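Filed under: Home Robots, Reader Questions

Can a robot do my chores yet? Your questions, my best answers

By Nelli Oksanen
November 6, 2018

We use cookies to remember your settings and see which pages get read. By staying on this site you agree to this.

I get a lot of mail about robots and housework, and most of it is some version of "when can I stop doing this myself?" I've put the ones that keep coming back on one page. I'll add to it when I have something new to say (last time that was March, sorry!).

So can a robot do my laundry or not?

Not the whole job, not in your home, not this year. Bits of it, yes. Laundry sounds like one chore but try writing down everything you do between the floor of your bedroom and the drawer. I did it one evening and filled a page. Find the sock, pick up the sock, work out that it's a sock and not a dust cloth, open the machine, get everything in without leaving a sleeve hanging over the edge... and you haven't even pressed a button yet.

Why is everyone so hung up on washing machines?

Because they're a great test! A washing machine is a fixed box that stays where you put it, and inside it you have cloth, which is about the worst thing you can hand a robot. A mug is the same mug every time you see it. A T-shirt has a new shape whenever you drop it. Then there's the door, which swings through an arc, so the hand has to travel along with it, and the opening is a hole you have to reach into without banging your elbow.

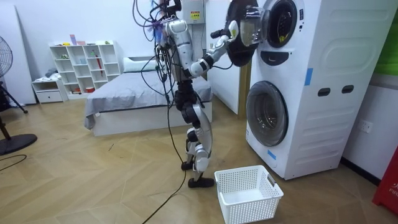 A humanoid robot at a stacked washer-dryer, one arm out toward the open upper door.

What's with all the cables on these things?

Power and data, mostly, though it varies from one robot to the next. Batteries are heavy and run down just when you're getting somewhere, so plenty of development work is done plugged in. My friend Hashini Gamage works on robot arms and says the first thing she checks on any demo is where the wires go. I've started doing it too and it's ruined robot videos for me a little.

Is the hard part the hands or the brain?

I used to say the brain. Now I'd say they're the same problem. When you pull a towel out of the drum you don't really look - you feel around, you grab, you notice it's snagged, you give it a shake. A robot hand with fingers can make the shapes your hand makes, but feeling what's going on in there is another matter, and so is knowing what to do about it.

Doors and lids catch people by surprise as well. Your fingers find the edge, press, slide under and lift, and you're thinking about dinner the whole time. A machine needs its fingers in just the right spot, with just enough push.

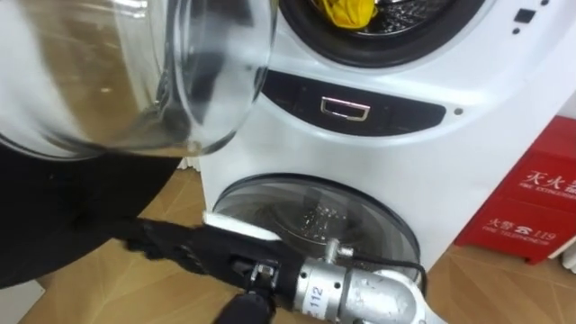
Valtteri Kemppainen wrote in to ask why we don't simply redesign the appliances instead, with big flat buttons and doors that open by themselves. Good question! I think we'll get some of that. But most of us keep a washer until it dies, so a home robot that only works with new appliances is a robot for very few homes.

What about factories? Surely they've solved this.

They've solved their own version. A shop floor can be arranged so the part turns up in the same place, facing the same way, 900 times in a row. Give the same arm a heap of crumpled shirts and it's a much harder day. Sorting and folding mixed clothes is still handwork in a lot of places.

Which chore will go first?

Floors, and they're well on their way. After that I'd bet on carrying things from one room to another, then loading machines, then folding. Making the bed last of all. Paavo Toivonen has a bet with me that folding beats loading, with dinner for four at stake.

Should I wait before buying a new washer?

No! Buy the washer. If yours is leaking on the floor today, a robot in five years is no help to you.

Can I send you a question?

Please do. I read everything and answer what I can, and if you work with these machines and think I've got something wrong, I'd love to hear that too.

Get new answers by email. Enter your address to join the newsletter. Unsubscribe whenever you like.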